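4.2 Clearing mixed clutter

Emptying a box of small household items remains harder than folding or wiping. At the Dullirville site we ran 377 trials, and 333 ended with every item out of the box.

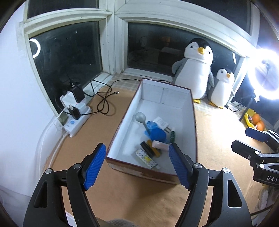

Figure 2. Box-clearing task, gripper view.

Failures came mostly from contact between items. Where a cylinder rests across a longer object, as the pale pink one does in Figure 2, closing on one tends to shift the other -- and the planner then works from an outdated pose. Rajput's regrasp rule deals with part of this.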